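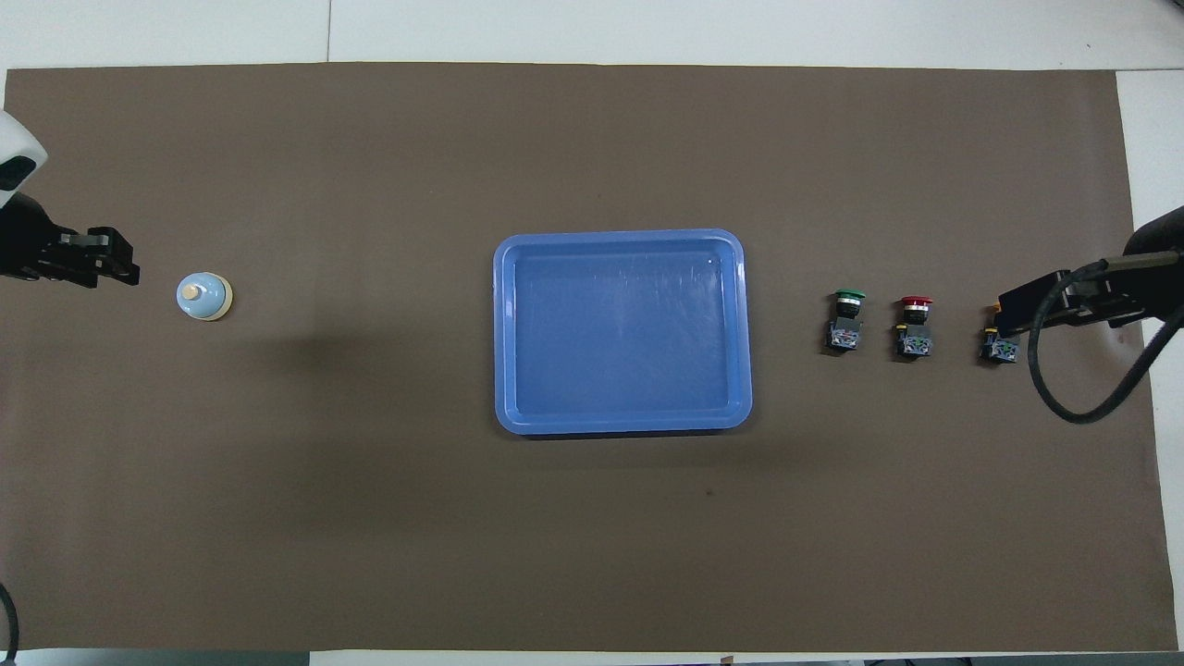
Brown paper on the white table

Plevero band stopped syncing after August update, anyone fixed this?

Panya Paisan
Had my Plevero 2 for 21 months, no dramas until now. Phone wanted to update the band in August, I let it, and since then steps won't come across. Band itself counts fine. Shows 226 steps on the wrist, app says zero. Heart rate comes through, sleep comes through, only steps missing. Have turned bluetooth off and on, restarted phone, left it charging overnight. Don't want to factory reset if it wipes my history, theres a whole winter of walking in there. Is it the band or the app? Shop I bought it from (Stornetti) just says email the maker.

Amr Hamdy
Had the same on mine. It's the app. The update adds a second step source and switches the old one off, no warning. Go to Devices, tap the band, scroll right down to Data sources, and you'll see Steps greyed out. Turn it on, close the app properly, open again, wait. Mine took six minutes to fill back in and a couple of days never came back at all, sorry.

Do this before any reset. Reset clears whatever is still sitting on the band. History already in your account is safe, but check you're signed in first, if it says Guest at the top you're not.
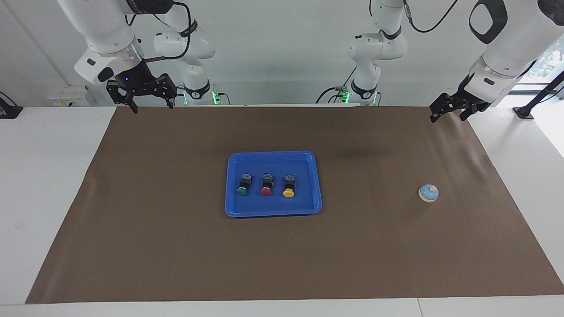
Gripper over the tabletop, blue light on at the wrist

Also if you've got the Wedilura app linked for colour watch faces, unlink it while you do this. It grabs the conection and the band only talks to one thing at a time.

Henare
Just reset it, worked for me. Or get a different brand, the strap on those goes sticky anyway.

Panya Paisan
Data sources was it, thanks Amr. Steps greyed out like you said. Back to 6 am today so far, older ones still loading. Will leave the reset alone.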